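Valteo Square Enclosure, light gray, clear flip lid
Item 1085 – in stock at the Drundside counter

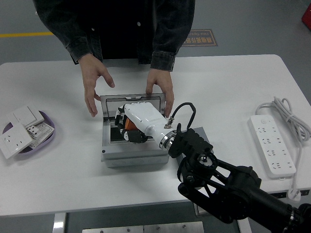 Overview

Surface mount box for outlets and small switchgear. Stepped base, square body, smoky see-through lid in a gray surround. Lid flips up and leans back so both hands are free while you load the fittings. Close it and you can still see what's inside without opening up.

Popular with shop fitters and school workshops. We've stocked it since March and reordered twice.

What you get

1 enclosure body with lid fitted
1 bag of mounting screws
1 folded instruction sheet (small print, sorry – larger one at the counter, just ask)

Fittings are NOT included. Sockets, blanks and connectors sold seperately, see Zodar white fittings, item 1206.

Details

Color: light gray body, smoky clear lid
Width: 147 mm
Depth: 147 mm
Lid: hinged, opens past upright
Use: indoor only
Pack size: single, or carton of 21

Fitting it

Power off at the panel first. Check it's off. Check again.

Open the lid all the way before you start. Half open it drops on your knuckles.

Tip your small parts into a shallow tray next to the box. A rim helps, the little white ones roll.

Feed the cable in, leave some slack, then seat the fittings from the back row forward. Front row last or you'll be taking it out agian.

Don't overtighten the corner screws. Snug is enough. Cracked corners are not covered.

Lid should close under its own weight. If it needs pushing, something is sitting too high – go back and reseat it.

Local code may require a licensed electrician for the wiring. Please check before ordering.

Cleaning

Damp soft cloth on the lid. No solvent, no scouring pads, they haze the plastic. Body will take mild soap.

Questions we get

Does the lid come off? Yes, open it fully and slide it left. Takes a bit of force the first time.

Can I get a solid gray lid? Not right now. Motaung had some, ask Riaan Mathebula at the trade desk.

Will it take older Zodar fittings? Most of them. Bring one in if unsure and we'll try it in the display box.

Spare lids? Yes, order by item number and write LID after it. Usually here within the week.

Ordering

Single boxes ship same day if ordered before noon. Cartons go out next working day. Counter pickup any time we're open.

Returns ok if unused and in the original bag. No returns on boxes with knockouts removed.

Bigger quantities – email Rainer Rothe for a price. Include item number and delivery address or it will sit in the queue.

Page updated May 13, 2022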